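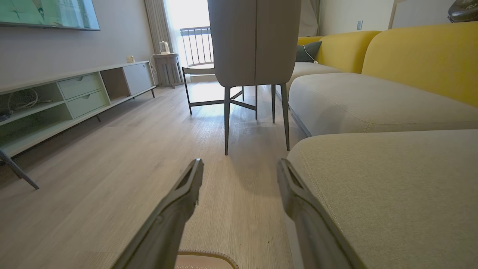 # Looking after a night guard

A night guard spends eight hours in your mouth and then sixteen out of it, and most of the damage happens in the sixteen. The steps below are for hard and dual-layer guards made from an impression. Boil-and-bite guards from a chemist can be cleaned the same way, but they mark more easily and need replacing sooner.

## Every morning

1. Take the guard out with both hands, pulling down (or up, for a lower guard) from the back teeth on each side. Pulling from the front puts a twist in it.
2. Rinse it straight away under cool or lukewarm water. Saliva dries to a film that is much harder to shift later in the day.
3. Brush it inside and out with a soft brush kept for that job. Use a drop of plain washing-up liquid or unscented hand soap. Don't use toothpaste, as the grit scratches the plastic and the scratches hold plaque.
4. Rinse again until it no longer feels slippery.
5. Stand it on a clean towel to dry for 20 minutes or so, then put it in its case.

The case should have air holes. If yours hasn't, leave the lid ajar. Wash the case as well, every few days, and let it dry fully before the guard goes back in.

## Once a week

Soak the guard in a denture or retainer cleaning tablet.

1. Put 200 ml of lukewarm water in a glass or mug you don't drink from.
2. Drop in one tablet and wait for it to start fizzing.
3. Put the guard in so that it is fully covered.
4. Leave it for the time given on the packet. Longer is no better, and overnight soaks can turn a clear guard cloudy.
5. Brush lightly and rinse well.

If you see a chalky white deposit, usually behind the lower front teeth, mix equal parts white vinegar and water and soak the guard for half an hour before brushing. Never mix vinegar with bleach or with a tablet.

## Heat

Keep the guard away from kettles, dishwashers, radiators and car dashboards. Water at 80 degrees will change the shape of most guards, and one that has warped can't be pressed back. Don't wear a guard that has gone out of shape – it can push on single teeth and leave them sore.

## When to have it looked at

Book an appointment if:

- it rocks, or no longer clicks into place
- there is a crack, or a hole worn right through
- it smells even after a soak
- your jaw aches on waking for more than 2 weeks
- you have had a new crown or filling since it was made

Some tightness in the first few nights is normal and should ease within minutes of putting the guard in. Pain in one tooth is a different matter, and the guard may need a small adjustment.

Bring the guard to every check-up, in its case, even if it feels fine. Patients at our Nunwood surgery can leave theirs at the desk on arrival and Adwoa Fiadzo will check the fit during the appointment.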